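2018-08-22
Drinks bench, layout notes (continues the January pages)

Purpose: settle where everything sits for the lemon and berry drink before Gaetano Longo takes the bench over. Previous layout had the ice too far from the cup and the fruit under the ice path, so drips ended up on the cutting board.

Items
Ice bowl: pink plastic, filled close to the top. Replaces the Steiner glass one, which was too heavy to shift when full and sweated onto the table.
Cup: light blue plastic. Stands clear of the bowl on all sides.
Board: light wood, metal handle at one end.
Citrus: lemon slices on the board. Whole fruit kept beside it.
Berries: one out at a time. The rest stay in the fridge in the Flimari tub.
Muddler: steel, black end cap. Lies flat at the far side of the cup from the board.
Tray: cream, the Rabbit one. Intended for finished drinks only. Do not park the knife on it.
Cloth: dark gray, folded, next to the bowl.

Ice
Bag from Firkero, order 3195. Cubes are a little larger than the last lot. Two together will bridge across the cup mouth if dropped at the same moment, so add them singly. Refill the bowl when the level falls below half. Fingers have to go deep for the last cubes and the bowl walks on the tabletop.

Tried a damp square of cloth under the bowl on the Skadness table in January. It held, but left a ring on the surface that took two wipes to lift. Not repeated.

Fruit
Slices cut too thin fold over when lifted. Cut thicker and leave the rind on. Keep slices flat and apart on the board; stacked ones stick. The plastic knife is good enough for lemon. It skids on lime skin, so score the lime first.

Order of work
1. Ice to cup.
2. Berry in, muddle. (Tried berry before ice. Juice stays at the bottom and the ice rides on top of it.)
3. Lemon slice.
4. Cup to tray.

Timing
Leave the bowl out no longer than 10 minutes before the first cup. After that the cubes start to weld together and have to be broken up with the muddler handle.

Open points
Lime has no step yet. Either give it one or take it off the table.
Second cloth needed for the board.
Gaetano to check whether the tray can move closer to the cup.

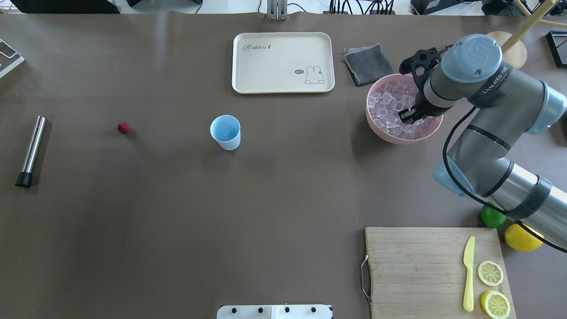
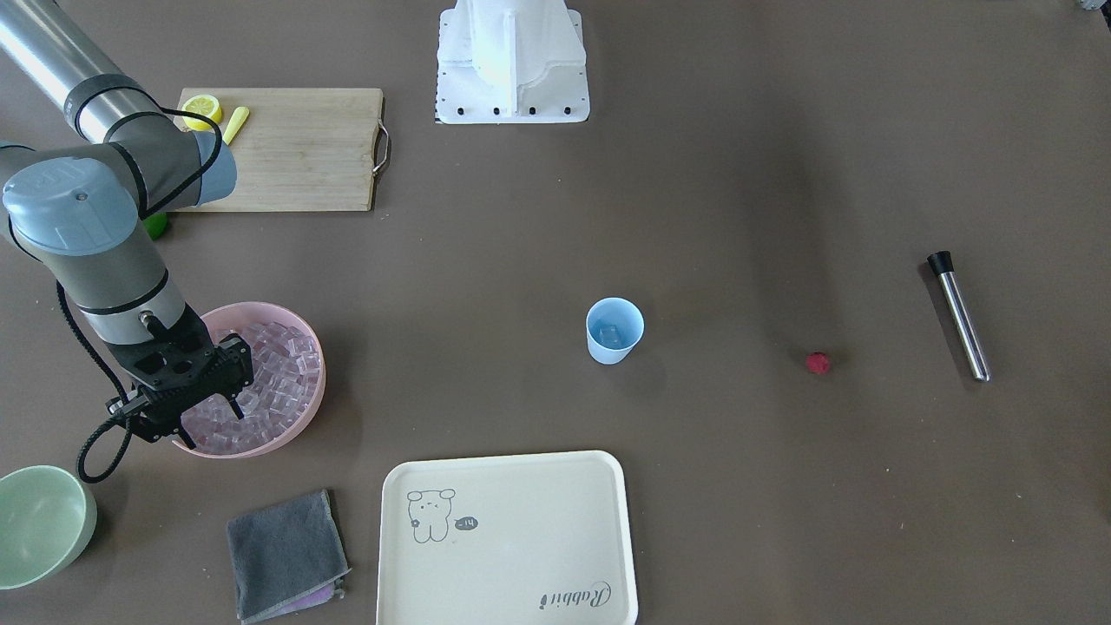 Ice bowl and blue cup in position, both views.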